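Pistimari software update, July
Prepared by Saeed Akbari for the Okeke program

Hi all,

Good month overall, with one annoying hole in the middle of it. I'll start with the software because that's where most of your money went.

Last time I said the recording tool (we're calling it Clindonano now, sorry, the name stuck) would save both grippers into one file with a shared clock. That's done. It used to write left and right separately and then stitch them together afterwards, and whenever one side dropped a few readings the stitching would quietly slide everything out of line. You'd get a policy that thought the left hand closed before the right hand had even arrived! Both streams now get their time stamps in the same place, and if one goes missing the tool stops and beeps at you. 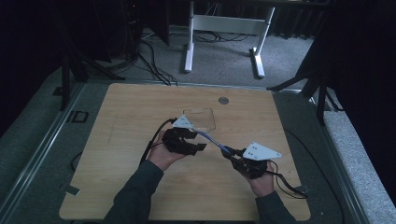 Both hand-held grippers over the bench, clear container behind.

I've rewritten the pose tracking start-up as well. You hold the two grippers over the table, wait for the tone, and away you go. It takes around 5 seconds now, and before this it was long enough to go and fill the kettle. The catch is that it still gets confused if you start with your hands too close together, so I've put a warning on the start page until I can fix it properly.

Now the hole. I lost the better part of a week to the grip width estimate. We work out how far the fingers are open from the gripper's own camera, and it was reading too wide on anything thin. Pens, handles, that sort of thing. I blamed the lens calibration and redid it three times, which was a lovely way to spend an afternoon. The fault was in my own code, where a smoothing filter left over from the Fandon trial was still switched on and was averaging the last bit of the close away. Took it out, reran the old recordings, and the numbers settled down nicely.

The close-up views have been really handy for checking this sort of thing by eye. With a skinny object you want to see the pads right up against it and then look at what the software says the gap is at the same moment. I've built that into the review page, so the width trace sits under the video and you can scrub the two together.

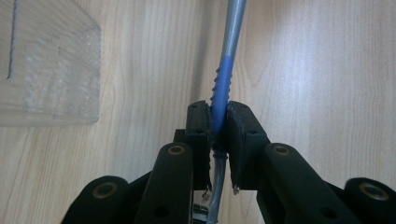 Perception

Clear plastic is still our weak spot. The depth estimate looks straight through a transparent box and reports the table, so the planner is happy to send a finger through the wall. I've tried 4 different approaches and the one I like best skips depth altogether for those objects and outlines the rim in the colour image. It's slower and it falls over when there's a lot of glare, but it has a go at boxes the old version ignored completely.

I'd like to keep at this for another month before we decide whether to buy in a different sensor. My gut says we can get most of the way in software, particularly if we keep recording two-handed work with clear containers so the model sees plenty of awkward angles.

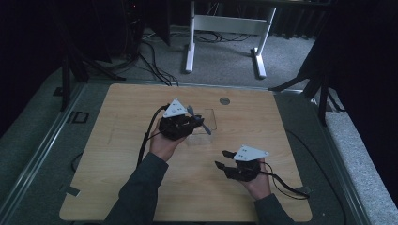 The other thing I'd ask for is a bit more storage. Saving both sides at full rate has pushed our files up a fair bit, and I'm currently shuffling older sessions onto a spare drive by hand. I've costed 7 months of space in the attached sheet.

Next up is the hands-too-close bug, then moving the planner over to the new file format. The planner job is mostly dull work, but until it's done we're converting every file twice. If anyone at your end wants to try the review page, send me a note and I'll set up a login.

Saeed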